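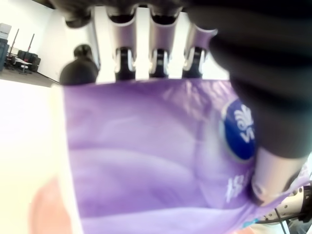

Refugio Trujillo wrote in after the spring issue to say that the Sillon drill press vise we listed as a Brestton product was never made at the Brestton works. He owns two of them, both with the Sillon name cast into the fixed jaw, and neither has the foundry mark that Brestton used on everything it poured in house. He is right, and the listing has been corrected. His letter also raised the question of who did make them, and that takes more room than a correction allows.

Sillon was a selling name before it was a maker. The earliest Sillon catalog I have been able to borrow shows drill press vises, hand vises, a bench anvil and a line of tap wrenches. The engravings of the hand vises are the same ones used by Brestton, down to the shading on the wing nut. The drill press vise engraving is different. It shows a square thrust block with a slotted retaining screw on the left side, a detail absent from every Brestton vise I have taken apart.

The thrust block matters. On a Brestton vise the screw is held to the moving jaw by a cross pin driven through a groove. The pin wears, the groove widens, and the jaw lags behind the handle when backed off. Baltazar Serrano measured the lag on his 3 inch Brestton and got most of a quarter turn. The Sillon type uses a flat plate let into the back of the jaw, and the plate can be shimmed. On both of Refugio's vises it has been shimmed with brass shim stock, apparently by former owners.

Sjögren holds the patent on the plate. The text describes the plate, the retaining screw and a relief cut for chips, and it assigns one half of the rights to Cernuvbridge. That name will be known to readers who collect pipe tools. Cernuvbridge made chain tongs and a heavy yoke vise, and so far as I knew until this year it made nothing for machine shops.

Abundio Jaramillo settled the matter, or most of it. He has a Cernuvbridge parts sheet, printed on one side, which lists a "plate, thrust, for 700 vise" and a "screw, retaining, for same." The 700 is not in any Cernuvbridge catalog, but it is the number stamped on the underside of the base on Refugio's larger vise. The stamp is small and usually sits under paint. Owners of a Sillon vise should look on the bottom face, near the rear hold-down slot, before stripping anything.

The smaller vise has no number. It has the same plate and the same screw thread, but the jaws are ground instead of milled, and the handle ends are peened balls instead of threaded ones. My reading is that it is the later of the two. Abundio thinks it is the earlier. Neither of us has a dated piece to argue from.
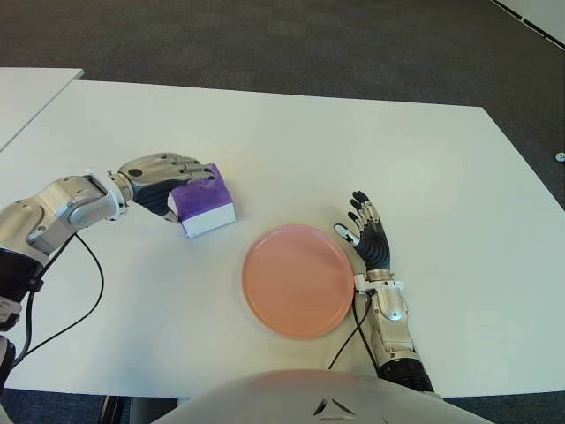

Checking a Sillon vise for wear

Several members have asked for the procedure used on these vises. It needs a square, a feeler gauge set, a dial indicator with a base, and a flat surface.

Clean the ways first with solvent and a stiff brush. Dried cutting oil under the moving jaw will give a false reading for lift.

Set the vise on the flat surface and try it for rock, corner to corner. A base that rocks should be stoned on its high spots before any other reading is taken. Most of the rock I have found came from burrs around the hold-down slots.

Close the jaws lightly on a piece of ground stock placed in the center. Set the indicator on top of the moving jaw, zero it, and tighten to working pressure. Jaw lift of a few thousandths is normal for a vise of this type and was probably there when it was new. If the lift is much greater than that, look at the gib plate under the jaw. It is held by two screws, and the screws back out.

Open the vise halfway and turn the handle back and forth without moving the jaw. The free travel is the lag. On a plate-type vise, remove the retaining screw, slide out the plate, and measure it at the edge and at the worn ring. The difference is the thickness of shim required. Use brass or steel. Paper will squeeze out.

The retaining screw on the 700 is an odd thread. Nicanor Hinojosa tried the common sizes and none ran in more than two turns. Do not force a standard screw into the hole. The casting is thin on that side, and one of the three bodies I have seen was cracked there.

Jaw plates were sold as spares, in pairs, with countersunk screws. The hole spacing does not match Brestton plates, so a swap means drilling new holes. I would leave worn plates in place and use soft jaws over them.

Marks wanted

Lenka Murín is compiling a list of stamped numbers on vises from Cernuvbridge, Sillon and Brestton. She already has 700 and 783, the second from a hand vise with no maker's name. Please send the number, the jaw width, the thrust type (pin or plate) and the style of the handle ends. A pencil rubbing of the stamp is more useful than a typed number, as the 3 and the 8 in this set of punches are easily confused when the strike is shallow.

The Sillon catalog has been scanned and copies can be had at the July meet. Page 11 is missing from the borrowed copy. It falls between the tap wrenches and the anvil, and I would be glad to hear from anyone who has it.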